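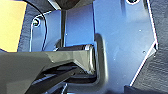 I've been paying for the same phone plan with Drovent for years, and last month I finally rang to cancel it. Thirty minutes on hold! I'd signed up in two, on my phone, standing in a queue at the chemist.

My neighbour Flora Cowie reckons they do it on purpose, and I'm with her. If you can join with a tap you should be able to leave with one. I don't want to be offered a loyalty bonus, or put through to a "member happiness" person who asks me how my arvo's going.

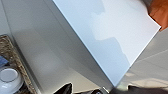

Page last updated: August, 4:40 pm

The gym in Proltley is just as bad – they want a letter. A posted letter! I had to go and buy an envelope (and then a stamp, and don't get me started on what stamps cost now).

I know some people will say read the fine print. I did, eventually, and the cancellation bit was clause 1003 or something equally daft. Put a cancel button next to the join button, same size, same colour, and I'd probably stay with half of them anyway.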